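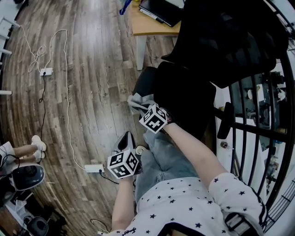 Hemwood High-Back Mesh Task Chair, Black

Last updated: 2015-05-19

Filed under: Home Office > Seating > Mesh Backs

Item 1842

The Hemwood is a desk chair for people who have a desk and would like to sit at it. It has a high black mesh back, a padded black seat, and black armrests. We sell it in black. We were once asked about teal, and we passed the question along to Hemwood, and that was in February.

The back is the part you're paying for. It goes up high enough to lean your shoulders on, and the mesh lets air through, so a long afternoon of spreadsheets ends with your shirt in more or less the condition you put it on. The mesh has some give when it's new and a bit more after the first month. Then it stops. If yours keeps going, call us.

The seat cushion is firm. Customers who come to us from a sofa describe it as hard, and customers who come from a dining chair describe it as a miracle. Sit on it for a week before you pick a side. The foam is glued and the cover does not come off, which we mention now so that you don't find out with a seam ripper.

Room to work

This is a chair for upstairs landings, corners of bedrooms, and the other places where a home office ends up when the house was built without one. Before ordering, pull your present chair back from the desk as far as you normally would and see what it hits. If the answer is a railing or a door, the Hemwood will hit it too, with nicer padding.

You should also be able to bend forward out of it and reach the floor. A surprising share of office work happens down there, among the power strips and the chargers, and a chair that scoots off backward every time you go after a cable gets old fast. The Hemwood stays put fairly well if you keep your weight on the front half of the seat. It is still a chair on casters, so don't get ambitious.

Casters and hard floors

The standard casters are nylon and meant for carpet. On wood or laminate, order the soft set (item 803). They push in by hand, and the old ones pull out by hand as well, though you may want to pick a hand you're not fond of. Either set will roll over a thin cord and complain about it. Neither will roll over a power strip — people try.

If your extension cord crosses the floor in loops, shorten the loops or move them behind the desk leg before the chair arrives. The Nestow cable tray (item 1101) screws to the underside of a wooden desktop and will hold one strip and the slack from two or three cords. It comes with screws. It does not come with the will to crawl under there and do it.

Cleaning

Vacuum the mesh with the brush attachment. Wipe the arms and the seat with a damp cloth, any old gray rag will do, and let them dry before you sit down in light pants. No bleach, and no furniture polish on the armrests unless you enjoy sliding off things.

Assembly and returns

Allow 30 minutes with the wrench in the box. The back goes on last. Instructions are pictures only, and the third one is upside down in every copy we've opened.

Returns are accepted assembled or in pieces, but please keep the carton. The Oter footrest and the Villca seat pad both fit this chair and are sold separately. The Villca pad is for the sofa people.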